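6. Recovering from a dropped or stuck grip

Applies to the Koda arm with the two-finger gripper, controller release 14 or later. For faults that also trip the base motor, go to section 8.

A grip fault stops the arm where it is and holds the joints. The status bar turns amber and shows code 32 (grip lost) or code 28 (fingers did not close to the expected width). Code 32 usually means the object slipped on the way up. Code 28 is more often a worn fingertip, a fingertip pushed on crooked, or something caught between the fingers.

CAUTION: The joints are held under power during a grip fault. Do not pull on the arm or reach between the fingers until step 3 is complete.

6.1 Clearing the fault

1. Press Pause on the pendant. Do not press Resume, even if the code clears by itself.

2. Look for the dropped object. If it has rolled under the arm or against the base, leave it there for now.

3. Press the red stop button and wait for the joint lights to go out. The upper arm can sag a little when power is removed, so keep your hands out from under it.

4. Remove anything caught between the fingers. Pull each tip straight down to check that it is seated. A tip that comes off in your hand was not locked; push it back on until it clicks.

5. Pick up the dropped object and put it back on its start position.

6. Release the stop button, select Recover, and set the speed slider to 70 percent or lower.

7. Jog the arm straight up before moving it sideways. Most of the damage reported to us from Giltcombe came from sideways moves made with the fingers still low over the work surface.

NOTE: If Recover is grayed out, the controller still sees a closed grip. Open the fingers from the Manual tab and try again.

6.2 Checking the height over a flat surface

Run this check after every code 28 and after any fingertip change. A height offset that is wrong by a few millimeters will drive the tips into a board or tray with a raised rim.

1. Place the board flat on the counter and clear everything off it.

2. Jog the gripper over one corner area of the board with both fingers pointing down. Stop while the tips are still clear of the wood.

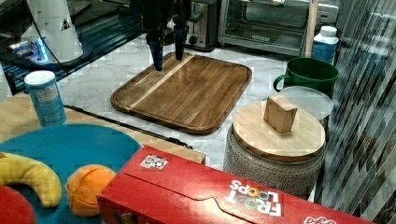
3. Lower the arm in single steps until a sheet of paper drags under the tips. Press Set Height.

4. Raise the arm, move to the opposite corner area, and repeat. If the two readings do not match, check the board for rocking before you change the offset.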